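Notebook, March
Chores bench: soft item to tray

Picking up from the page on cups. Mounir Hegazy wanted the sink tasks broken down further before we let the policy near water, so this stretch is all dry work on the table: tray on the table, small soft item in one gripper, put it in the tray, let go, back off. Demonstrations are by hand with the two hand-held grippers.

Count so far is 109 demonstrations kept. I threw out 21 on review, most of them for marker dropouts when the right plate turned too far from the head camera. The Dimano tracker does not warn you when this happens. It holds the last pose and then jumps, and you only find it on replay. I now check the pose trace before naming the file.

Tray position matters more than I expected. In the first batch everyone put it in the same spot and the policy learned the spot. Moved it 15 cm left and the arm released over bare table. We are shifting it between takes now, anywhere the left gripper can still reach to steady it.

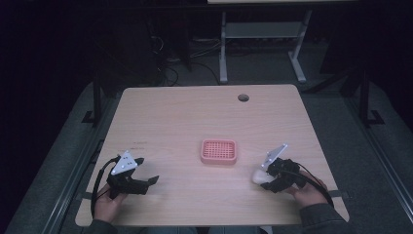

Replay on the arm

Ran the Tradik arm on the checkpoint trained last night. 43 attempts, tray moved each time. Results by type:

Item ended up flat in the tray: 26
Item on the rim, half in: 9
Missed the tray: 5
Never let go: 3

The rim ones are annoying. A person doing this at home nudges the thing down with a finger and does not think about it. None of our demonstrations have a nudge in them because we all place it cleanly, so the arm has never seen what to do next. Need a set where the placement is bad on purpose and gets fixed.

The three that never let go were all with the softest item. It squashes, the jaw width reads close to fully shut, and my guess is the policy takes that for an empty gripper. Esquivel logged the same thing on the dishcloth task. Worth trying the stiffer finger pads before touching the model.

Time per attempt is still poor. Median was 14 seconds from lift to release. I can do it by hand with the grippers in four, and with bare fingers in one.

Where this leaves the question

Kornness asked again if we can say "tidies the sink area" in the summary. I would say no. It can put one soft item in one tray on a clear table with steady light. Add a tap, a wet surface and a mug in the way and I would not leave it alone. The shop-floor version (rags into a bin) is closer, mainly because the bin is big.

To do

Record 40 takes with a bad placement and a correction.
Swap finger pads on the right side, redo the softest item only.
Retape the cable on the right gripper, it tugs at full reach.
Ask Mounir if the left hand should hold the tray in every take or only some. We have been mixing it and I did not write down which.
Back up the raw files before clearing the drive, it was at 91 percent at 4:30.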